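Ostik 3: módulo de manipulação de sacos de papel para braço robótico

Catálogo > Manipulação > Módulos de preensão

Fabricante: Biravmont
Referência: OSK-1164
Estado: disponível por encomenda
Prazo de expedição: 9 dias úteis

O Ostik 3 é um conjunto de garra, câmara de pulso e software de controlo destinado à recolha, suspensão e transferência de sacos de papel kraft com asas. Monta-se na flange do braço e substitui a garra de série. O controlador Meveo é fornecido em separado e trata do planeamento de trajectória e da leitura da força de fecho.

A preensão pela asa é o modo predefinido. O braço aproxima-se por cima, com os dedos virados para baixo, e a força de fecho é limitada por parâmetro para não rasgar a zona de colagem.
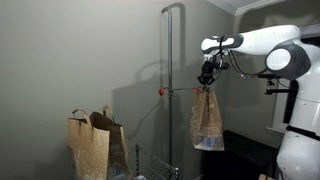
O módulo funciona com braços de outros fabricantes?
Funciona com qualquer braço que aceite o adaptador de flange Daza e disponha de alimentação a 24 V no pulso. A compatibilidade do protocolo de comunicação deve ser confirmada antes da encomenda.

Modos de preensão

Asa: fecho sobre uma ou duas asas, torcidas ou planas.
Bordo: fecho sobre a boca ou o fundo do saco.
Dobra: fecho sobre papel amarrotado ou rasgado, com velocidade reduzida e força máxima limitada a 9 N.

O modo Dobra tem taxa de sucesso inferior à dos outros dois. As abas soltas alteram a espessura do material entre os dedos e a detecção de contacto pode disparar cedo. Recomenda-se uma segunda leitura de força antes de iniciar a subida.

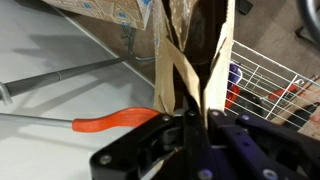
Texto: Redacção técnica Biravmont | Actualizado em 20/10/2018

A câmara de pulso vê a ponta dos dedos e a área imediatamente à frente. Em espaços com prateleiras de arame, a grelha pode ser interpretada como superfície contínua; o parâmetro de filtragem de malha deve estar activo. Hastes e cabos de ferramentas pousados junto do saco devem ser incluídos no mapa de obstáculos durante a calibração.

Características

Curso de abertura: 100 mm
Carga útil no modo Asa: 3 kg
Massa do conjunto, sem cabos: 1164 g
Alimentação: 24 V CC
Vida útil dos dedos: mais de 100 000 ciclos em papel kraft
Interface: Meveo, versão 3 ou posterior

No modo Bordo, o dedo central fica paralelo ao papel e a preensão faz-se numa faixa estreita. A orientação do saco é estimada a partir das asas e da abertura. Quando as asas se cruzam diante da boca, o software pode pedir uma segunda vista antes de autorizar o fecho. 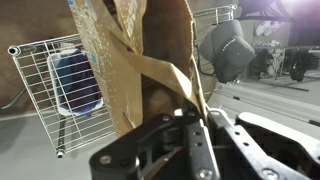 ACESSÓRIOS E PEÇAS DE SUBSTITUIÇÃO

Adaptador de flange Daza: incluído.
Jogo de dedos: vendido em conjuntos de 3.
Suporte de câmara com grampo: opcional.
Cabo de pulso reforçado: opcional, recomendado para braços com rotação contínua na última junta.

O aperto dos parafusos dos dedos deve ser verificado a cada 100 horas de funcionamento. A próxima revisão do firmware está prevista para Dezembro e inclui a calibração automática da força no modo Dobra. As unidades já entregues podem ser actualizadas através do controlador, sem devolução ao fabricante.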